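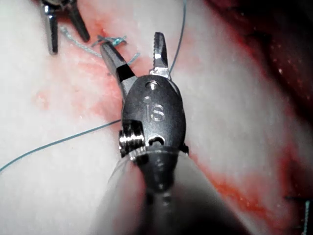
Stitches, Mostly Straight
Gallery by Nyokabi Massawe
Posted 8/25/23

The Utberg suturing course runs twice a year and attracts people who were told at an early age that they had good hands. By lunch on the first day most of them would like to speak to whoever said so. I went along to take pictures and came home with 151, of which a large share are the backs of heads. I have kept the page short.

The cut
Every exercise starts with a red line on something pale. A diagonal one is harder than it sounds, as your wrist has firm opinions about which way a needle should travel and the line was not consulted. The course handout calls this "a useful challenge." The handout was written by someone sitting down with coffee.

The knot
Small, and the cause of most of the sighing. Tie it too tight and the edges pucker like a badly hemmed curtain. Tie it too loose and you have made a bow. The instructors want it lying flat, off to one side of the cut, and they will come over and look at it for a long time without speaking.

Two instruments
One holds, the other waits. Beginners move both at once, which looks busy and gets the thread wrapped around everything. Dr. Xiong's standing advice is to park the one you're not using close by and leave it alone until you need it – advice I have since applied to my phone with no success at all.

The thread
Cut long for the first exercise and shorter each time after that, until there is barely enough to grip. Somebody worked out that the group went through 80 lengths before the afternoon break. Plenty of those ended up in the trash as one continuous object.

Lerkeck Room, after lunch
Quiet, apart from the vending machine, which hums in a key I couldn't place. The good practice stations are the ones farthest from the door, and everyone knows it by the second morning. Jackets start appearing on the stools before eight.

The scoring sheet
Spacing, tension, knots, and a box marked "handling," which covers how much you bullied the edges. The top score this time was 69. The person who got it asked if it could be checked.

Prints are $6 each, matte only. The October course is full, with a waiting list at the Sultico front desk.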